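4.2 Placing the board and fitting the pegs

Applies to the Citach assembly board, all versions.
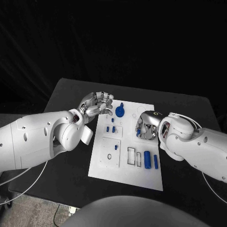
Figure 3. White assembly board on a dark gray table, with blue parts.

1. Clear a flat, level table. A dark, matte surface makes the white board easier to see.

2. Lay the board flat with the gear-shaped knob at the far end. The board may sit at a slight angle to the table edge.

3. Press down on each corner in turn. If the board rocks, check underneath for loose parts.

4. Take one peg from the parts tray. Hold it near the top, between the fingertips, with the lower end free.

5. Line up the peg over its recess and lower it straight down until it stops. Do not twist.

6. Repeat for the remaining pegs, then check that all of them stand at the same height.

Note: The knob is fitted at the factory. Do not lift the board by its shaft.

Note: Recesses are rated for 2,000 insertions. Replace the board if a peg leans or falls out under its own weight.

CAUTION: Small parts. Keep away from children under 3.

CAUTION: Do not force a peg. Remove it, inspect the recess for dust and try again.

For replacement pegs, order kit 79 from Gillness Parts. For cleaning, see section 4.3.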